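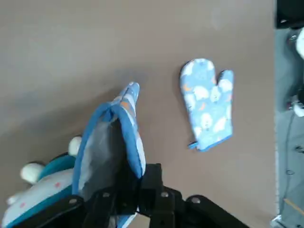
Irncombe makes kitchen textiles, and the works held its open day on 2019-09-18. I went because my sister-in-law has used their pot holders for years and wanted to know if the seconds shop was worth the drive. I'll get to that. The line they were showing most this season is a pair of oven mitts in blue, printed with white shapes that are either sheep or clouds with faces, depending on who you ask, and little orange crescent moons in between. The edges are bound in a darker or brighter blue, the lining at the cuff is gray, and there is a short blue loop at the corner of the cuff for hanging. I have owned mitts with no loop and they end up in a drawer.

Vaughn Thibodeaux took our group through. He started with the cutting room, where the printed cotton comes off the roll and is laid up in layers under a long blade. A normal run is 1000 pieces. The run before our visit came out at 969 after inspection, and he had the sheet pinned up by the door so people could read it. Most rejects are for print that lands badly at the thumb, and those go to the shop.

Next was sewing. The lining and outer are made up separately and then joined at the cuff with the binding. The woman doing the bindings had been at it for 7 years and did not look down much. The loop goes in at the same time as the binding, tucked under before the last few inches are closed. It was loud in there and I missed some of what was said - earplugs were in a box at the entrance and I should have taken a pair.

Demetrius Okafor runs the sample room upstairs, and this was the part I liked best. Old prints hang on a rail by year. There was a lemon print called Bratis that I remember from my mother's kitchen, and a brown check called Nijs that I do not miss. He said the sheep print was drawn for a children's range and moved over to kitchen goods in August. They still have not settled whether to do an apron in it.

We had tea in the canteen, with a decent fruit cake. The tour took longer than the leaflet said, and the stairs to the sample room are steep with no elevator.

The seconds shop is small. Mitts were sold in pairs, with one bin of singles. I bought 4 pairs, two of them in the sheep print, and a tea towel. On one mitt a moon runs into the seam, which I would not have noticed without the tag. Cards were not accepted on the day. Parking is on the left past the Sikard warehouse - the first gate is for deliveries only and you will be sent back around.

Contact | Copyright, all rights reserved | Back to top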